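The Basket Line

Every May I read equipment requests, and every May the robot arms get a page of quotes and everything else gets a line called misc. This year misc was $100. I have come to believe misc is the actual project.

Look at a two-arm cell and price what isn't arm: wire baskets, cable ties, trays, a patterned cover for the table.

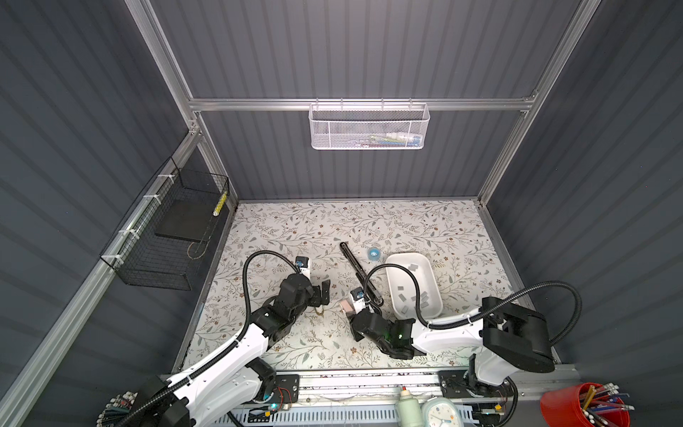

Dilruba Herath wrote back that I was being cute, and that the arms are 90 percent of the money, so naturally they get 90 percent of the meeting.

Fair. But the arms get bought once. Small stuff gets bought forever, usually by whoever has a credit card and a free lunch hour.

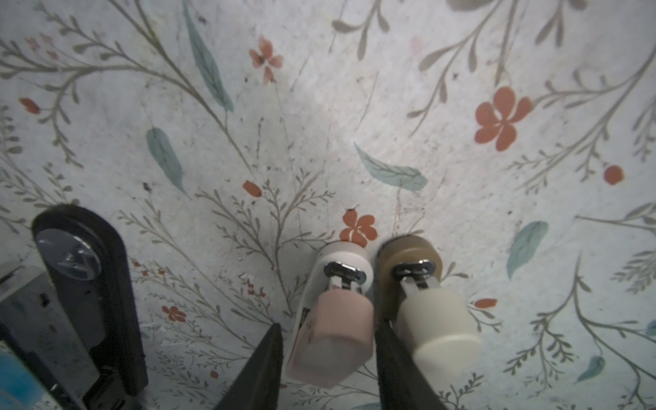

Hodar, our reseller, will happily spend 3 hours on payload. Ask what fingertips cost by the set and you get a callback – in my case, from Skundon, who had been told I wanted a forklift.

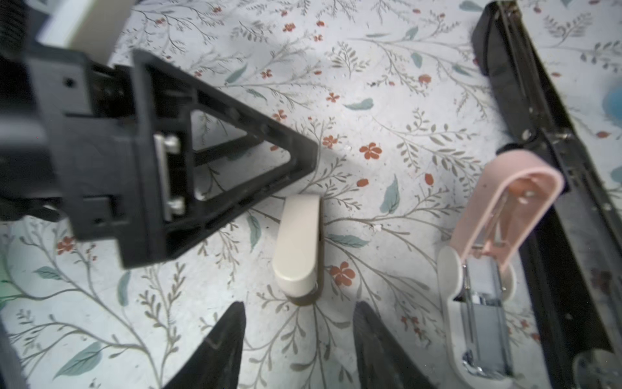 So my modest proposal is to take $1000 off the top before anyone opens a catalog, call it the basket line, and let the people who load the table spend it without a form. Brahim Fawzy has already asked if it covers chairs. It does not.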